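Getting started with the Plornora hand-held gripper kit
Filed under: Kit guides
By Adeleke

The Plornora kit is a gripper you carry about by hand to record household jobs, which a robot arm is later expected to learn from. Iltel sells it, the software is called Sirkura, and the printed manual is one folded sheet that mostly warns you about the battery. What follows is the order I do things in after a month with the kit, which I paid for myself.

What you need

The gripper, charged. Allow 40 minutes from flat.
A computer with Sirkura installed and 700 MB free for each session.
A room with some cloth in it. Most homes can manage this.

Step 1. Update before anything else

Mine arrived on firmware 1051 and would not pair. Version 1301 fixed it. Plug the gripper in, open Sirkura, choose Device, then Update, and leave it alone. The progress bar stops near the end for long enough to make you reach for the cable. Leave the cable where it is.

Step 2. Calibrate the fingers

Choose Device, then Fingers. Squeeze the trigger fully, let go fully, and do it again when the software asks. It will ask four times, in slightly different words. If the two fingers on screen don't meet when the real ones do, start again from the first squeeze. There is a Skip button, and I can report that skipping costs you a whole afternoon of recordings.

Step 3. Pick a job with a clear end

Folding one garment is good. "Tidying up" is hopeless, as anyone who has shared a house will know. Decide what finished looks like and type it into the Task box before you press record, in plain words: "dark top folded, lying on bed". You can't edit this later without exporting the lot and bringing it back in.

Step 4. Record

Hold the gripper level over the work and wait for the beep. Move at the speed you would use if somebody were watching and you wanted to seem competent. Keep both fingers in view and try to take hold of cloth by an edge or a fold. Grabbing from the middle gives you a tent.

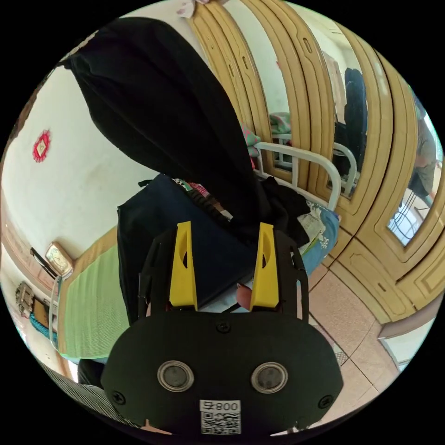 The Plornora kit over a bed of clothes and bedding, fingers upright

Dark fabric on dark fabric is the hard case. If you are doing a pile of it, take one piece at a time and pause for a second between pieces – the pause gives you somewhere to cut when you come to trim. Wardrobe mirrors deserve some thought too. Sirkura has a Reflections setting under Session, off by default, and I turn it on in any room with mirrored doors.

Step 5. Check before you do forty more

Play the first recording back at double speed. You are looking for a finger trace with no gaps and a Task line that matches what happened. If the trace drops out, go back to step 2. If the Task line is wrong, delete and redo, as it's quicker than the export.

Is it worth buying?

For a small lab or a stubborn hobbyist, yes. The grip is comfortable, the fingers are easy to swap, and once it is set up it mostly stays set up. The trigger spring is stiff and my hand knew about it by Saturday evening. Sirkura needs an undo button badly. Iltel says one is coming in March, and hasn't said which March.

Next guide: trimming and exporting sessions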